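The Meter at Falline

The reading from the lower meter came in at 774, and Mandla Kekana wrote it in the log before he checked it. He had been taught to do it in that order. A figure that looks wrong must go down on paper first, as found, with the questions in the column beside it.

The lower meter measured what left the reservoir at Falline. The upper meter measured what entered it. Between the two were a dam wall, a spillway that had not run since August, and a gauge board painted in black and white bands. If more water left than entered, the level on the board had to fall. The level on the board had not fallen.

He read the board again from the footbridge. He read it with the wind and against it. Then he walked back to the pump house, lit the heater, and set out the three numbers on a clean sheet.

There are only a few ways for a reservoir to gain water that nobody has recorded. It can rain. It had not rained. A spring can open in the bed, but springs in that valley were mapped and sealed when the wall was built. A meter can be wrong. The upper meter had been calibrated by Rampersad, who did not make errors of that size and kept the certificates to show it.

He telephoned Rampersad anyway.

"Which one do you doubt?" Rampersad asked.

"Neither. I doubt the sum."

"The sum is subtraction."

"Yes."

Rampersad asked him to close the lower valve for 44 minutes and take the board again at the end. Mandla did so. The valve was stiff in the first quarter turn and easy after that. He sat in the pump house with his coat on and the logbook open on his knee.
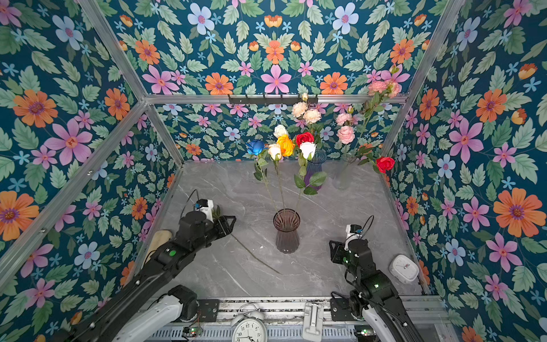 Three glass vases against the flowered paper.

At the end of the period the board showed a rise of two bands. The upper meter accounted for one.

He repeated the test with the valve closed for the same length of time and got the same result. A fault that repeats is easier to work with than one that does not. He drew the catchment from memory, with the stream on the north side and the old farm of Dudus on the south, where the ground was too dry for anything but goats. Between the farm and the wall was a line he had drawn many times and never considered. It was the boundary with Ellus.

Ellus was the next reservoir over. It sat higher by the depth of a house, behind a ridge of shale. Its keeper had reported a loss the previous autumn, blamed it on evaporation, and been believed. Mandla pulled the district bulletin from the shelf and found the notice. The loss was small. He converted it to the units he used and set it next to his own gain. They agreed to the last place he was prepared to trust.
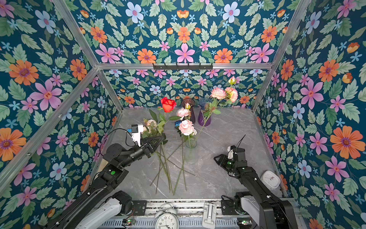

Shale will pass water along its bedding if the bedding is tilted the right way, and the survey had put the tilt at the ridge the wrong way. Mandla took down the survey and turned to the section drawing. The surveyor had drilled twice, once at each end, and ruled a straight line between the holes. Anything might have been folded in the middle. He thought about that line for some time with his mind on the orange daisy-like flowers and the serrated leaves, a pattern that could be carried on past the edge of the paper by anyone who had seen enough of it. That was what the surveyor had done with the rock. Wallpaper could be relied on to continue. He penciled a fold into the section, lightly, and the water ran downhill through it from Ellus to Falline.

He called Rampersad back and gave him the test results.

"You want to tell them their reservoir is leaking into yours," Rampersad said.

"I want to put dye in it."

"They will ask for the water back."

"It would have to be pumped."

"They will ask for that too."

The line was quiet. Rampersad was writing something; Mandla could hear the pencil.

"Put down the readings," Rampersad said. "Put down the method. Leave the fold out until you have the dye."

Mandla erased the fold. The pencil had marked the paper, and the line could still be seen if the sheet was held to the lamp. He filed the section drawing, opened the lower valve, and waited for the needle to settle. In the column beside the first reading he wrote: Confirmed. Source under inquiry. He dated the entry 2024-02-17 and went out to read the board again.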